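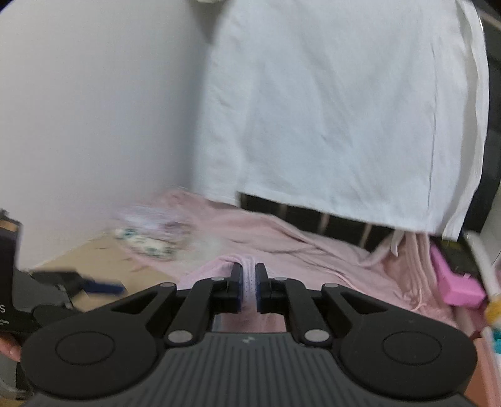

Edge grasp on the pink cloth, right-hand gripper closed on the stitched band; second gripper at left.

Notebook entry, March 24, 2018
Present: V. Grewal, S. Negi. Entry written by V. Grewal.

Purpose: to establish whether demonstrations recorded with the hand-held grippers improve when the operator is told to take hold of a seam or folded edge first, instead of the nearest free cloth.

Method. Garments are placed in a mixed pile and the operator works with a gripper in each hand. Two instruction sheets are in use. Sheet A leaves the first grasp to the operator. Sheet B asks for a stitched edge wherever one can be reached. The Rurmont labelling rules apply to both, with 'first grasp' taken as the first full closure on cloth.

Status. The set now holds 713 demonstrations, of which 225 were made under Sheet B. Labelling of the Sheet B portion is complete except for 7 files, which P. Rawat has returned with queries on the closure time.

Observations. Operators on Sheet B pause longer before closing. Regrasping appears less frequent, but the comparison has not been made on matched garments and should not be quoted outside the group. Thin cloth remains difficult – three operators reported that they could not tell one layer from two.

J. Ahuja asks that layer count be added as a separate label. Agreed in principle. The wording is to be settled before the April recordings.

Outstanding:
Queried files back to P. Rawat with corrected times.
Matched garment list for both sheets (S. Negi).
Replacement finger pads to be ordered from Ciltis.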